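Notebook, relocation grants project
6 March 2020

Picking up where I left off on the Pringle file, with coffee, and in a very good mood about it.
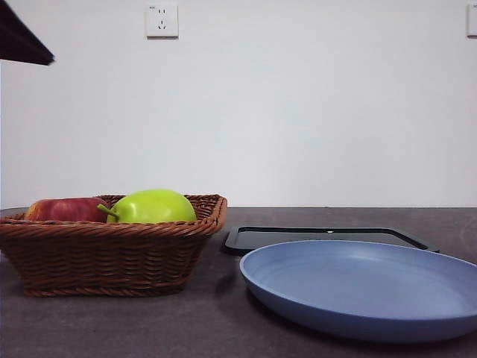

So the question I've been chewing on is whether a town that pays people to move in gets its money back, and how soon. I had been treating the grant as one lump paid on day one. Tuấn Quan read my draft and pointed out that Pringle pays in 12 monthly parts, and that changes everything downstream! Someone who leaves in the fourth month has only cost the town three parts (plus the paperwork, which I still don't have a decent number for). I rebuilt the sheet this morning with monthly rows and it is so much nicer to work with.

Inputs as they stand:
Applications received, Pringle, first round: 2,680
Approved and moved: 537
Length of payments: 12 months
Towns in the comparison: 3 (Pringle, Banen, Canier)

Pringle is the only one with a full round behind it. Banen opened in November and their list is still moving, so I'm leaving their column gray until they send a final one. Canier gives a break on property tax in place of cash. I love that one because it only reaches people who buy, and I'd guess buyers stay put longer. A guess, though. Nothing in the sheet backs it up yet.

What I got wrong last time: I counted every approved household as new spending in town. Tuấn asked how many were already renting in the next county over and shopping in Pringle anyway. Great question, and I had no answer. The application form asks for the previous ZIP code, so the answer is sitting in there. I've started pulling it out. The column is a mess (people typed city names, old ZIPs, one person typed their whole street address) but it can be cleaned, and I'd much rather have a messy column than no column.

Tried the Drosano template for the cash flow page. It does the monthly carry-over well and the charts come out readable with no fiddling. It does not like negative opening balances, so I put the grant cost on its own line and subtract it at the end. If anyone else opens the file: don't move that line, the totals on the second tab point to it.

Also had a long think about sales tax. I was using one spending rate for every household, and a remote worker who keeps a big-city salary is surely going to look different from someone who took a local job. The form has a box for employer location. Splitting on that gives me two groups to run side by side, and I can't wait to see how far apart they land. My bet is rent matters more than either of us thinks.

To do next:
Finish cleaning the ZIP column
Ask Pringle for move-out dates, by month if they keep them
Read the Canier rules again, the part on selling early
Send Tuấn the two-group version before I start making charts

File is saved in the shared folder under the Pringle name, monthly version. The old lump-sum one is still there, please leave it alone for now, I want to compare the two once the move-out dates come in.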